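Schwarze Tastatur mit Kabel: drei Monate im Dauertest

Bewertung von Wulan Mangundap

Bestellt hatte ich bei Junelia, geliefert wurde nach 12 Tagen. Dort heißt es, die Beschriftung halte ewig. Na ja. Nach drei Monaten ist bei mir noch alles lesbar, aber das darf man wohl erwarten.

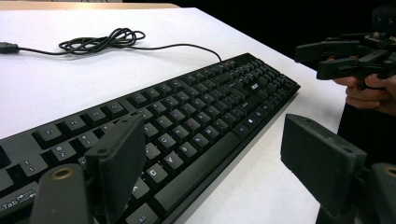
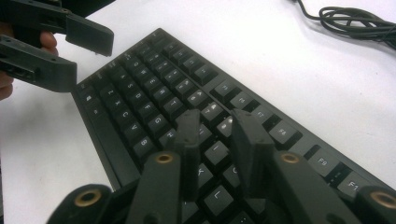
Schwarze Tasten, weiße Schrift, weißer Tisch.

Was mich stört: Auf Schwarz sieht man jeden Staub, ich wische ständig. Die US-Belegung mit dem @ auf der 2 stand nur im Kleingedruckten, und Umlaute tippe ich seither blind. Das Kabel verheddert sich, sobald man es länger als 10 Minuten aus den Augen lässt. Der Ziffernblock ist praktisch für Rechnungen, kostet aber Platz für die Maus.

Meine alte von Lomton war leiser. Ob diese hier 300 Seiten Abschlussarbeit übersteht, sehe ich im Mai. Bis dahin drei von fünf Sternen.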